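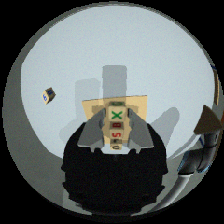
Lirkside, November

Print this page | E-mail this page
3 comments | 11 shares

Progress note, block handling examples, simulated table

Short one this time, we are behind on the write-up but not on the work. Main number first: 2894 episodes recorded in the simulator since the Kartha grant started, 1456 of them through review and kept. Rest are waiting, not rejected. Review is the slow part and will stay slow until we get a second person on it.

What is in the set so far. Wooden letter blocks, flat tan board on a pale table, one arm, wrist view recorded on every episode. Task text is kept plain, "put the X block on the board", that kind of thing. We vary block positions, which way the letters are turned, and the lights. Some starts have blocks in a column between the fingers with another block off by itself on the left side of the table. Those are worth having, the model has to deal with a stray block and leave it alone if the task doesn't mention it.

Letters are harder than we said in the proposal. Turned sideways, a B or an S reads ok. The darker faces are bad, a C and a G are close to the same thing from the wrist, and a blue G can pass for a 6. Labelers disagreed on these enough that we stopped asking them and now take the letter straight from the simulator's own record. Should of done that from day one. Older episodes are being relabeled with a script, no extra cost.

Shadows. The first batches had flat lighting and the early policy did fine on it, then fell apart as soon as we moved the lamp. Everything new has proper shadows from the gripper and the blocks, across the table and the board both. Slower to render. We think it is worth the machine time and would like to keep it.

Teleoperation: 5 operators trained, Saturday shift is running. The Plaltis hand controller drifts after a long session, so we re-zero between batches. 11 batches had to be thrown out before we caught this. They are not in the totals above.

Not done:
- two-block tasks (stacking on request), scripts written, no recordings
- the held-out test set, promised for last period, now next period
- transfer to the real arm at Wurmont. Table is there, arm is mounted, camera mount is still on order

Spending is on plan except for rendering, which is over. We can cover it from the travel line if you agree, please confirm by e-mail so it is on record.

Next report will have the first training curves with the shadowed data against the flat data. Early look is encouraging but its one run, so no figures untill we have repeated it.

Print this page | E-mail this page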